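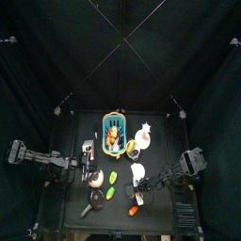
Open day at the Lolen workshop: your questions

When is it?
10/6/22, doors at 2. Entry is free, with room for 100 people.

What will the robots do?
Two arms will sort toy food on a tabletop. Cudach's flyer says "kitchen-ready." We'd call it toy corn and a toy carrot, and wait for more.

Does it work?
Cudach claims 1,403 successful pickups. We asked how many failed and haven't had a number yet. Ask Christos Konstantinidis, who runs the demo – he does answer straight questions.

How long is the demo?
60 minutes, including resets. Watch how often a person steps in.

Can I move the objects around?
Cudach says yes, between runs. Please do. A layout the team picked proves very little.

Will it cook my dinner?
No.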